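客厅到底要不要放垃圾桶

这两年凡是讲收纳的文章，十篇里总有几篇劝人把客厅的垃圾桶撤掉。理由都差不多：垃圾桶让客厅显得乱，让人养成随手扔的习惯，厨房有一个就够了，多走几步对身体还好。我第一次看到的时候就不太信，但是三月那会儿我正好心情不好，看什么都不顺眼，就照着做了一回，把沙发前面那只桶收到阳台去了。

结果怎么样呢？茶几上开始出现纸团。沙发扶手上开始出现包装袋。吃完东西的手里攥着一点渣，人坐着，眼睛看着厨房的方向，然后往旁边一搁，想着等会儿站起来再带过去。等会儿是什么时候，大家都懂。我婆婆更直接，往口袋里塞，洗衣服的时候掏出来一把碎纸巾，已经和她那条裤子长在一起了。

坚持了不到一个月，桶又回来了，还放在老地方，沙发跟前，走路要绕一下的那个位置。

你要问我难不难看，难看。黑桶套黑袋子，袋口翻出来一圈皱皱巴巴，谁家样板间也不会这么摆。可是我现在看见那些“无垃圾桶客厅”的照片，第一个念头就是问：你家的瓜子壳在哪里？你家小孩擤完鼻涕的那张纸，拍照之前在哪里？

顺便说一句沙发。Lesach那套整理法我也认真读过，核心就一句话，每样东西都要有一个“家”，用完送它回家。听着很有道理。但我们家的东西好像一致认为自己的家就是沙发。帽子、购物袋、遥控器、手机、毛绒玩具，全在上面，灰色绗缝的沙发垫本来买来是护沙发的，现在主要的工作是托着它们。 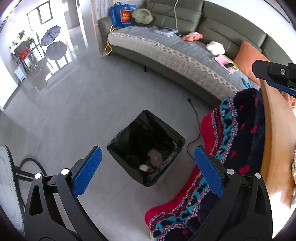 有读者在上一篇底下留言：你这是给懒找借口。我家客厅撤桶三年了，一开始也不习惯，后来全家都自觉了，吃东西就去餐桌吃，吃完当场收拾。垃圾桶放在沙发边上，夏天招小飞虫，小孩爬来爬去也不卫生，你怎么不写这个？

这条留言我看了好几遍，觉得有一半该认，所以这里回一下。

小飞虫这个我认。天一热，果皮之类的在桶里过一夜，第二天掀袋子就有数。我的办法很笨，湿的东西进厨房那只，客厅这只尽量只收干的。为什么说“尽量”，因为我管不住别人的手，我连自己的手都管不住。所以真正起作用的还是每晚睡前把袋子提走，满不满都提。有人会说浪费袋子，那也确实浪费，我没有两全的主意。

“全家都自觉了”这一句，我保留意见。我没有去过您家，不敢说不是真的，只是我听过太多次“全家都自觉了”，后来细问下去，一般是家里有一个人特别自觉，替另外几个人自觉。那个人收完了，大家看到客厅是干净的，就以为是制度好。我们家撤桶那一个月，自觉的那个人是我，我不想再干了。

再说买东西的事。既然桶留下了，我就动过换一只好的念头。看中一只Tonadon的感应桶，手一靠近盖子自己开，标价1140。页面上写了静音、锁味、自动打包，配的图里那只桶站在一块浅色地毯上，旁边一盆龟背竹，桶里当然什么都没有。我在购物车里放了很久，最后没买，想法如下。

盖子。客厅桶有盖子这件事，我一直怀疑。厨房的桶要盖，我同意。沙发边上的桶如果有盖，哪怕是自动的，人就要把手伸到一个准确的位置去，等它开，再松手。坐在沙发上扔纸团的人是没有这个耐心的，他会扔在盖子上，盖子再一开，纸团滚到地上。我妹妹家那只就是这样用的，后来他们把盖子卸了，等于花大价钱买了一只敞口桶。

还有电。那种桶要么装电池，要么插电线。我家沙发边的地上已经有黑色的线在爬了，插头就躺在沙发脚旁边，我早就想收拾，一直没有收拾。再添一根给垃圾桶供电的线，我过不去心里这个坎。

自动打包更不用讲，要用它家专门的袋子。

袋子我倒是换过一回牌子，说是加厚的，Grarell，51块一大包，宣传“一提到底不漏”。用下来厚是厚了，可是厚袋子不服帖，往桶口上一翻，自己又弹回去，要两只手按着。薄的便宜袋子一套就贴住，扔干垃圾足够。加厚那包现在放在厨房用，厨房用它是合适的，我不冤枉它。

方桶还是圆桶，也有人问过。我用方的，贴墙放省地方，虽然我家那只从来没有贴过墙，而且经常被踢得歪过去，斜着站在地中间。圆桶踢歪了看不出来，这算圆桶一个优点，我至今没见谁写进测评里。

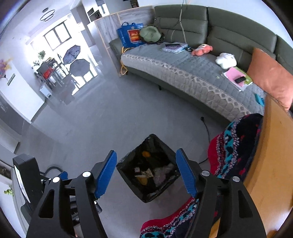 文／Amerley Ankrah
2025年7月5日

接着写花钱最多的一桩，免得又有人说我只会挑刺，不肯尝试。

我请过上门整理。公司叫Gashi，朋友圈里转得很热闹，报价3696，来2个人，做一整天，客厅加一个卧室。来的人很客气，干活也利索，这一点没有可挑的。她们走的时候客厅确实像换了一家，沙发上只剩靠垫，遥控器进了小筐，线用扎带捆好贴在墙根，垃圾桶按她们的建议藏进了边柜的下层，拉开柜门才看得见。

我当天晚上坐在那个沙发上，不太敢动。

柜子里的垃圾桶，三天以后柜门就不关了。一个星期以后桶自己出来了，我也不知道是谁拿的，问了没人承认。遥控器的小筐倒是坚持得久一点，后来筐里开始有发票、药盒、发圈，遥控器没地方放，又回到沙发上。扎带是我自己剪的，要挪一个充电器，线不够长。

她们回访的时候问我保持得怎么样，我说还行。对方发来一份《维护手册》，里面第一条，客厅不设垃圾桶。

我没有说整理服务都是骗钱。搬家、生孩子、老人去世以后收拾屋子，有人帮一把是很值的。我怀疑的是“整理一次，受益终身”这种话。一间客厅每天有人在里面吃饭、看电视、打瞌睡、找手机，它一天之内乱几次都正常，一次性的东西怎么管得住每天的事？

所以现在我自己的做法很土，写出来给愿意看的人参考，不愿意看的可以划走。

桶就放在人坐着伸手能够到的地方，敞口，不要盖。难看就难看。

沙发上的东西每晚收一遍，只收一遍，白天随便。收的时候我也不送每样东西“回家”，衣帽归门口，小孩的归小孩房间，剩下的堆到边柜上，第二天谁用谁拿。毯子叠一下，没叠也行，搭在一边也比团在地上好。

购物袋单独说一句。空的购物袋最会骗人，看着像是有用，留下来，第二天里面就多了一样东西，第三天没人记得里面是什么。我规定自己当晚倒空，做到的时候大概占一半。

沙发垫我还在用，边上那圈花边不太好洗，绞在洗衣机里会卷，我是装网袋洗的，洗完要趁湿拉平。之前有人推荐我换皮沙发专用的防滑垫，我看了看，防滑颗粒压在皮面上时间长了会不会留印子，卖家不肯正面回答，只发了三个笑脸。那就先不换。

小孩爬来爬去不卫生那一条，我漏了回。我们家孩子过了往桶里掏东西的年纪，所以我没有发言权。家里有刚会爬的，桶放高一点，或者那一年真的撤掉，我觉得都说得通，等孩子大一点再拿回来。

至于地上那些线，下个月再说吧，这个月我先把厨房那包加厚袋子用完。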